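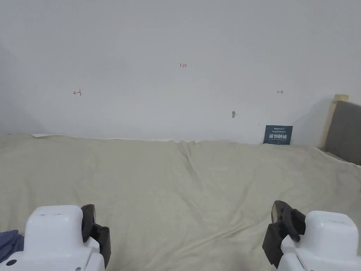

Sekard Stone Consolidant — 7 liter can

For carved limestone and sandstone — crosses, grave slabs, church doorways, boundary markers. Soaks in, firms up sugary or flaking surfaces. Clear, no shine when used right.

Coverage depends on the stone. Do a test patch first, somewhere low down and out of sight, and leave it till you're sure of the color.

Not a glue. Won't hold a split shaft or a loose arm. For pinning see Planama dowels, seperate page.

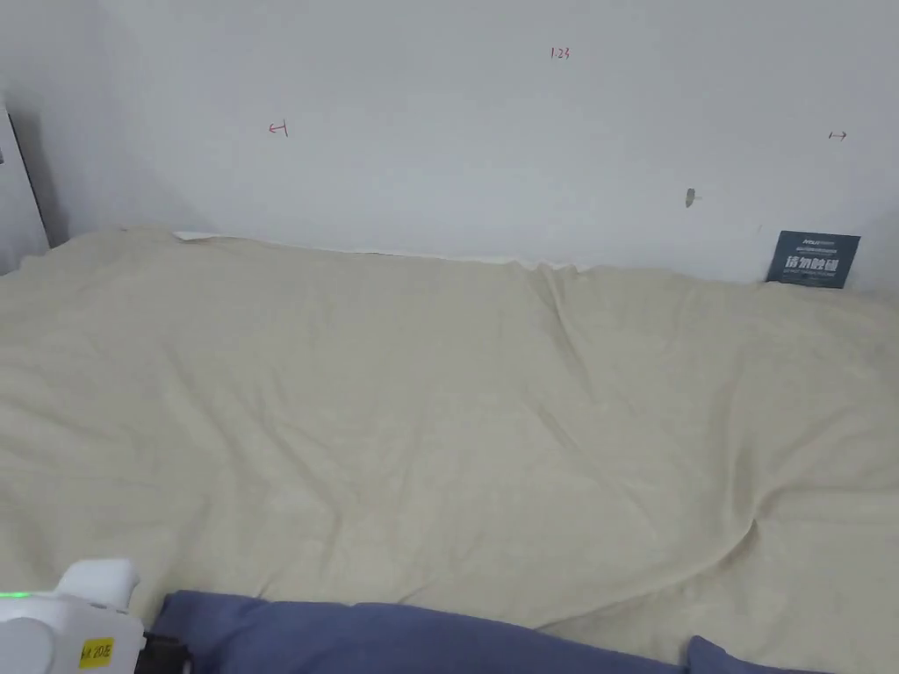 Don't use over live lichen, fresh lime mortar or anything with salts coming out. Gloves and goggles. Keep off grass and lead flashing.

7 liter can — 220.00
Brush and drip tray not included

Back in stock at Dellbridge in May, Insaurralde counter has a few cans now. Trade orders over 1,000 ship free, call first as we dont keep pallets on the floor.

Protected monument? Get your permit before you order. No returns on opend cans.
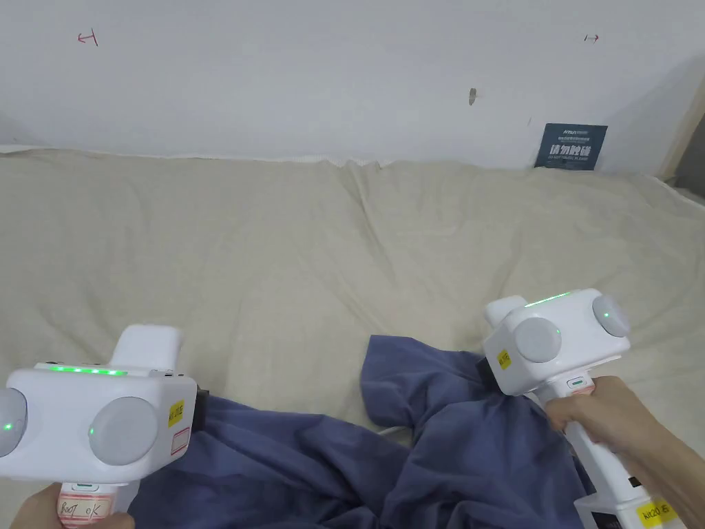

Dark blue cloth on a beige sheet

Page updated Monday, April 30, 2018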